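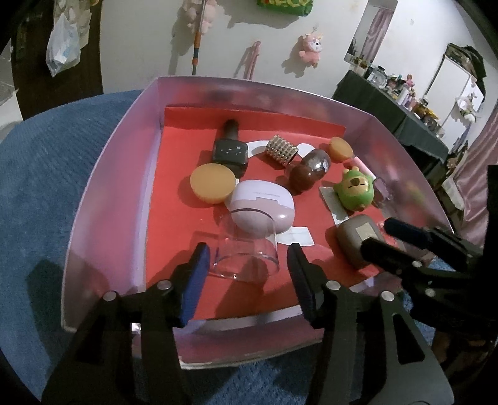 What do you do with all the small stuff after a house move?
Board: Home and Garden > Moving and Settling In
Page 1 of 1

mossy_kettle
Started this thread in May

Right, we've been in the new place in Stomley for three weeks and the furniture is all where it's going to be. Kitchen's sorted, beds are up, even the curtains are done (badly). What's beating me is the bits. Every box seems to have had a bottom layer of odds and ends that don't belong to any room. Single earrings, a key to something, foreign coins, a glass thing that might be part of a lamp, half a pack of picture hooks, kids' party bag toys that I'm not allowed to throw away.

I've been tipping it all into shoe boxes and gift boxes as I go and now I've got a row of them along the landing and I walk past them every day feeling told off. Do you sort it all in one go? Drawer by drawer? Or just be brave and bin the lot? I keep opening a lid, picking up one thing, wandering off to find where it lives, and coming back an hour later with a cup of tea and no memory of what I was doing.

threepennybit
Bin the lot. Seriously. We moved four years ago and I had a crate like this in the garage until last winter. Never opened it once. If you haven't needed the picture hooks by Christmas you can buy more picture hooks, they cost next to nothing.

Landlubber_Jo
Don't bin the lot! My mum did that when they moved and out went the radiator key, the spare for the back door and my nan's thimble, all in one carrier bag. She still brings it up. Usually while I'm trying to eat.

What worked for me was one box per evening in front of the telly. Old tray on my lap, tip it out, three piles: goes somewhere, goes to charity, goes in the bin. If I picked something up and couldn't say where it went within a few seconds, it went back in the box for the next round. By the second round most of it was obviously rubbish and I'd stopped being soft about it.

mossy_kettle
The tray is a good idea, I've been doing it on the bed and then having to clear it all off again to go to sleep.

gravelpath
I'd go the other way and say leave it alone for now. You've only been there three weeks. You don't know where things live yet because the house hasn't told you. We set up our drawers in the first fortnight and then changed every single one of them by the summer, so that was two lots of work. Put the boxes in a cupboard, shut the door, and take things out as you want them. Whatever's left after six months, then you have your big sort.

threepennybit
That's just my garage crate with extra steps, gravelpath.

gravelpath
It is not! Your crate was in the garage. Mine's in the hall cupboard where I can get at it. Completely different. I've had batteries, string, the tape measure and a bicycle pump adaptor out of it this week.

threepennybit
And how much is still in there?

gravelpath
Enough.

Pondweed77
Has anyone tried those drawer organisers, the ones that slot together? I bought the Candero set when we moved and I go back and forth on them. Lovely in the kitchen. In the bits drawer they drove me round the bend, because every compartment was slightly too small for the thing I wanted to put in it, and then I was buying more compartments. In the end I went back to lids off old boxes, which fit perfectly well and were free.

Landlubber_Jo
Box lids are the best drawer dividers going and I won't hear otherwise. Nice stiff ones from chocolates or perfume. I line mine with leftover wrapping paper so they look like I meant it.

tin_lizzie_again
Can I put in a word for the labelled jar? I've got a shelf of them in the utility. Screws, fuses, buttons, odd keys. You can see what's in them without opening anything and they look rather cheerful in a row. The keys one is a bit depressing, I'll admit, as I don't think a single key in it opens anything we own.

Pondweed77
Everyone has that jar of keys. I think it comes with the mortgage.

mossy_kettle
Ha, I've got at least two of ours in a jam jar already. One says Besson on it and I've tried it in every lock in the house, and the shed, and the gas meter box. Nothing. My other half thinks it's from a filing cabinet we sold before the kids were born.

tin_lizzie_again
Keep it another year, then. It'll turn out to be for the window locks upstairs and you'll want it on the hottest day in August.

threepennybit
This is how people end up with jars.

hollow_oak
Bit of a different angle, but have a think about the kids' stuff separately. We had exactly this, and most of what was making me miserable was theirs, not ours. So I gave each of them one box, told them it was their treasure box and that anything in it was safe, and anything that didn't fit had to go. They were far more ruthless than me! My youngest chucked out things I'd been carefully moving from house to house for years. I did sneak a couple back out of the bin, mind.

mossy_kettle
Oh I like that a lot. They've each got a decorated box from birthdays so they could use those. I can see a lot of arguing over who owns what but I'd take that over the landing.

Landlubber_Jo
Do it before tea when they want it over with. Mine will negotiate all night otherwise.

gravelpath
Also, if you used a removal firm, check whether anything small is still with them. We had Pundetti and a whole bag of bed bolts and shelf pegs turned up at their depot a month on. I'd already bought replacements by then, so naturally the spare ones are now in the cupboard.

threepennybit
Of course they are.

mossy_kettle
Update for anyone still reading! Did the first two last night with the tray, in front of a film I wasn't really following. One is completely empty and flattened for the recycling. The other went down to about a handful and I've put those in a lid in the hall table drawer. Found the remote for the bedroom light, which we'd given up on, and a voucher that ran out in March.

The kids are doing theirs after school. I've hidden the bin bags so it doesn't feel like a threat.

hollow_oak
Brilliant, well done. Have a look in their bin afterwards, though. Mine put the front door key in.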